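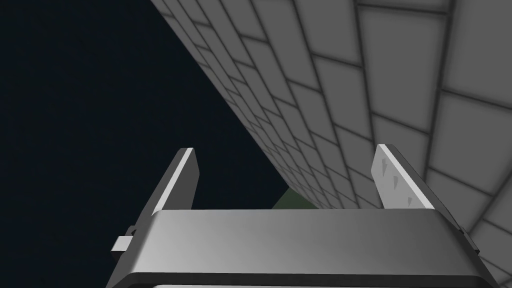 Votaria is a set of simulated door tasks, taught by hand over a remote link and saved as one file per attempt. Each attempt has a single operator driving a single arm with a two-finger gripper, and the operator works from camera views alone. The wrist view is the one people find hardest. It looks over the back of the gripper, so when the hand is near a wall the grey tiles can take up half the picture and the thing you are steering towards may be no more than a bit of green between the fingers. We kept that view in every file, and anyone training on it should expect long stretches with little in them except gripper and wall.

Maintained by Ffion Bellis and Sang-wook Baek. Questions about the recording software go to Welington Seixas.

Last edited: Monday, August 25, 2025

## What is in the release

- 129 attempts in the main folder, all checked by a second person
- 37 further attempts in `unchecked/`, which have labels from the operator only
- the scene files needed to replay either folder
- a notes file for each operator, typed up by Nest Meredith and lightly corrected for spelling

Five operators took part. Two had driven a simulated arm before and the others were given an afternoon of practice, which was not saved. The `operator` field holds a letter and should not be used to guess at names.

## How an attempt is recorded

1. The operator loads a scene and waits for the arm to settle. Nothing is written yet.
2. Pressing the foot pedal starts the file. The hand controller moves the gripper, and the trigger under the first finger sets how far the jaws are open.
3. The operator brings the open gripper up to the door knob and stops short of it. We asked for the jaws to be wide at this point, with the knob ahead of them and a finger to either side as far as the approach allowed. On scenes where the knob is close to the door's edge, the left finger ends up over the tiled wall for part of the way in. This is normal. 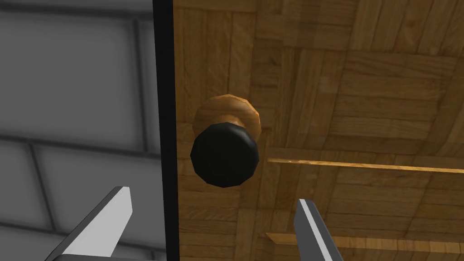

4. The jaws are closed on the knob, the wrist is turned, and the arm is drawn back.
5. A second press of the pedal ends the file. The operator then picks a label before the next scene will load.

## Labels

| Label | Meaning |
|---|---|
| `open` | door moved past the mark set in the scene file |
| `turned` | knob turned but door stayed inside the mark |
| `slip` | fingers closed and came off the knob |
| `stopped` | operator gave up or ran out of reach |

Where the operator and the checker disagreed, Tegwen Dafis replayed the attempt and her label is the one stored. The first two are kept in `label_history`.

Please don't drop the `slip` files without looking at them. Many contain a second try in the same recording, and these are the only examples we have of an operator backing off and lining up again.

## Known problems

- Files recorded in June use the older pedal code and start slightly late. The first movement of the arm may be missing.
- Contact forces are taken straight from the simulator and are noisy when both fingers touch at once. We don't use them ourselves.
- The wood texture on some doors stretches where the surface curves. It has no effect on contact.
- Operator `c` is left-handed and used a mirrored controller. The saved gripper positions are correct, but the raw controller values are flipped from left to right.

## Replaying a file

Run `replay.py` with the path to an attempt. Add `--wrist` for the gripper camera only, or `--slow` to halve the speed. Replays should match the saved joint positions closely, though not exactly, and if the arm drifts away from the knob then the scene file is probably from the other folder.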